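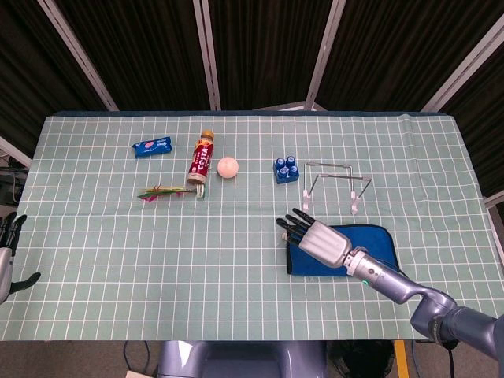 Can a robot clear your kitchen table yet?

Under the right conditions, with the right objects and plenty of patience, a good one can clear part of it. You would be finished long before it was, and you would still have to check its work.

Nothing in the sales talk sounds like that. Pravari's pitch to investors has a humanoid folding towels in a sunlit apartment by next year. Simard, which started out in warehouse equipment, now says "home-ready" so often that the words have lost their meaning. I spent part of July asking people who work with these machines what the phrase covers, and the answers got narrower the longer we talked.

Take the tabletop, the standard proving ground. A grid cloth, a bottle of Costa coffee standing up, a snack wrapper lying flat, a pale little ball, a blue cloth pouch, a wire stand on two small clear feet. A five-year-old would sweep the lot into a box without looking. For a hand with jointed black fingers, each one is a separate problem. The bottle is the easy one. It has a shape the software can guess at and sides to close on. The wrapper has almost no height to grab, and a thin wire rod gives a camera very little to go on. Cloth is worse than either, as it changes shape the moment you touch it.

Deolinda Rocha has run trials at Nernitz for six years, and she is blunter than her employer's brochure. "People see a robot pick up a bottle and assume it can pick up things," she told me. "It can pick up that bottle." Move the lamp, she said, or swap in a shinier label, and you may be back to watching fingers close on air.

Her team's tidying test asks a robot to put seven household items in a bin. On its best Monday run, the Nernitz machine did it in 490 seconds. That is more than eight minutes, with two drops, both of which a technician put back on the table. The company counts the run as a success. I asked whether a cleaner who needed the same help would be asked back, and Rocha laughed and changed the subject to batteries.

The shop floor is supposed to be friendlier ground, and in some ways it is. Parts arrive in the same tray, facing the same way, under the same lights. But that is also work ordinary fixed machinery has done for decades, faster and for less money. Orstead, a packaging firm that tried two humanoids on its returns bench, pulled them off it in the spring. Returns are a mess by nature: opened boxes, loose cables, a sock where the headphones should be. The people on the bench told me they spent their shifts waiting for the robots to make up their minds.

None of this means the field is standing still. Hands are better than they were, and Rocha showed me a grasp on a limp dish towel that she says her group couldn't have managed two years ago. I watched it work twice. The third time the towel slid to the floor, and the robot carried on to the basket with an empty hand and opened its fingers over it.

She made a note, picked up the towel and started the run again.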